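I want to tell you about my mugs and coasters, because in March I finally decided to keep fewer of them. It will be a few short posts, please be patient with me.

When I moved to this apartment I had 19 mugs. I drink coffee from maybe three of them. Auður Frandsen, my neighbor, asked me who all the others are for, and I had no good answer.
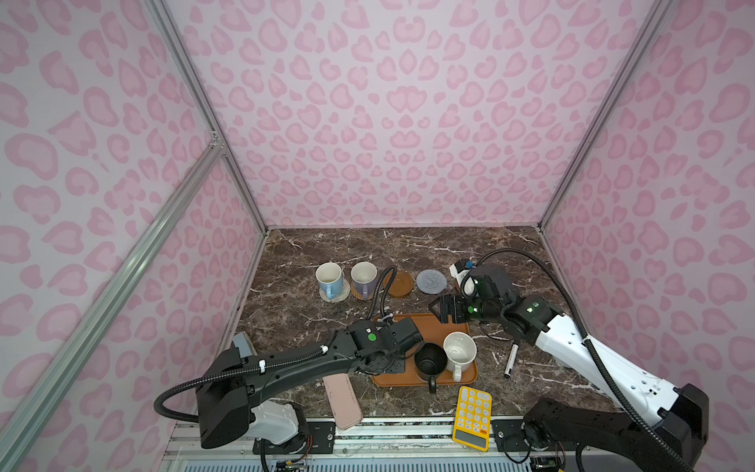 My rule for the mugs is now simple: every mug must have a place to stand, on a coaster or on the tray. The marble is dark and it shows every ring, so I am strict with this. The white one with the light blue inside has the beige woven coaster, and the one with the lavender inside has the brown woven coaster. The black mug lives on the tray. I like that the two colored ones stand next to each other, they look like a pair even if I bought them in different years.

Yes, the calculator and the pencil case live on the same table. I do my bills there in the morning with the first coffee.

Next problem was the coasters. I never planned to collect them, but people give them to me as presents, and they are flat, so they are easy to keep. 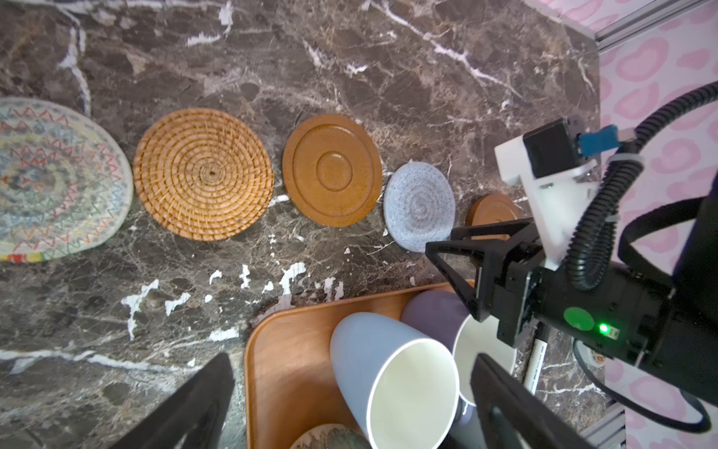

COASTERS AND TRIVETS

The big cotton one with the zigzag threads is from my aunt. It is too large for a cup, but very good under a teapot. The rattan one I use for the small pot. Knitted ones are soft and quiet, but you must wash them often. Smooth wood you only wipe, so for every day I prefer wood.

Rui Bettencourt wrote me that cork is better than all of these. Maybe, but I don't like how it looks when it gets old.

Then the tray. I was thinking to give it away, and now it is the thing I use the most. I carry two cups to the sofa and nothing slides off.

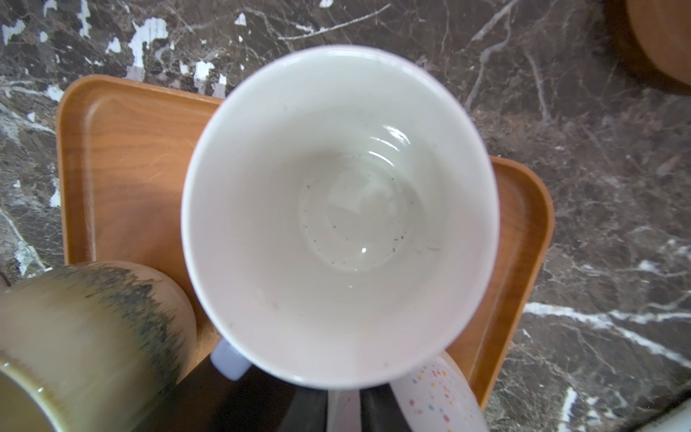
It also makes the cleaning easier, I lift the whole tray and wipe under it one time. For coffee marks inside a mug I use baking soda and a wet cloth, I leave it for a few minutes and rinse well.

Two mugs go to Stela Dinu next, she asked for them already. If you have a good way to store the flat coasters, please write me, I am still looking.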